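A small fault is still a fault

The company in Gorncombe where I work sent out its report on the lamp incident on a Tuesday, and by the afternoon most people had decided it was not worth reading. I read it twice. I would like to argue that we closed it too quickly.

The facts are short. An arm on the Koltdale line was moving a small metal lamp from one side of a table to the other. The fingers closed on the thin rods and slipped. The arm did not notice. It continued its path as if it still held the lamp, opened its fingers over nothing and reported success. The lamp was on the floor, and one of its joints had broken and thrown a piece of metal 3 metres. My colleague Jae-hoon Ma found it beside his shoe.

The report says "operator placed object outside the recommended position". I do not believe this is the cause. A machine which can only be safe when the object is in the recommended position is not yet safe, and the person who put down the lamp should not carry the blame for it.
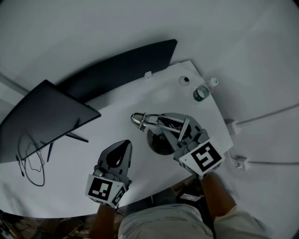 What worries me more is the false success. We had 2,300 recorded grasps that month, and the software had marked nearly all of them as good. After the incident, Jae-hoon took 200 of them and checked them by eye, which needed two long evenings. He found 69 where the object had moved in the fingers and the system said nothing. In most of these the object arrived anyway, so the number in the weekly table looked fine. I think we had become used to trusting that table.

Some colleagues tell me that a lamp is only a lamp. I understand this. But the same controller is planned for the packing hall at Esteves, where people will stand closer and the objects will be heavier. The arm will not know the difference. It will have the same habits that we accepted from it here.

I come from a town where many people worked in a foundry, and my father used to write down every small accident in a notebook, also the ones where no one was hurt. His supervisor found this annoying. I did too, when I was young - he read from it at dinner.

My proposal is modest. A grasp should be called successful only when something has measured that the object is there at the end. Slips should be counted in their own column. And the sentence about the operator should be taken out of the report before it goes to Zuruvville, where the people who read it have never stood at our table and will believe what it says.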